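Can I keep bar soap in a wooden bowl?
Posted in Home and Household by Ragnheiður Hauksdóttir

Hello all, I hope this is the right spot for this one. I've got a round wooden bowl with a good thick rim, a pale honey colour inside, that my aunt brought back from a market in Jastville years ago. It used to hold nuts at Christmas and the rest of the year it lived in a cupboard, and I felt a bit sorry for it. So in September I put it out on the side table in the laundry with a long green bar of soap in it, and I must say it looks lovely.

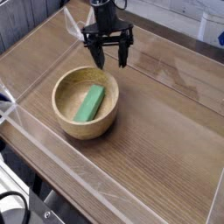
The bar is too long to lie flat, so it leans on a slant with one end down near the wall of the bowl. My worry is that the low end will go to mush and the wood underneath will stain or, worse, split. My sister says I'm fussing over nothing, but she also keeps her good knives in the dishwasher, so I take that with a grain of salt. Should I oil it? Varnish it? Or give up and buy a proper dish? I'd be sad to put it back in the cupboard.

Baldur Bundgaard

Lovely idea, and please don't give up on it! I've turned bowls as a hobby for 14 years and people ask me this at nearly every market. Wood and soap can get along well enough if the wood gets a chance to dry out. It's the puddle that does the harm.

I'd skip the varnish, as it tends to lift once water finds a way under it and then you have a patchy mess to sand back. Take the soap out, give the bowl a wipe and let it dry for 2 days somewhere airy, out of the sun. Then rub in food-grade mineral oil with an old hankie, inside and out and especially underneath, and leave it overnight before wiping off whatever hasn't soaked in. Do that 3 times to begin with and then again whenever it starts looking thirsty.

As for the lean, I'd cut the bar in half (warm the knife first and it won't crumble as much) and sit one half on a few smooth pebbles. The other half keeps perfectly well in the linen cupboard and makes the towels smell nice. If you do find a green mark later on, a light go with fine sandpaper along the grain should help, and then oil it again.

Vi

we just put a saucer in ours. works fine

Redance

Agree with the saucer. Don't use olive oil on the bowl though, mine went sticky and smelled like old chips.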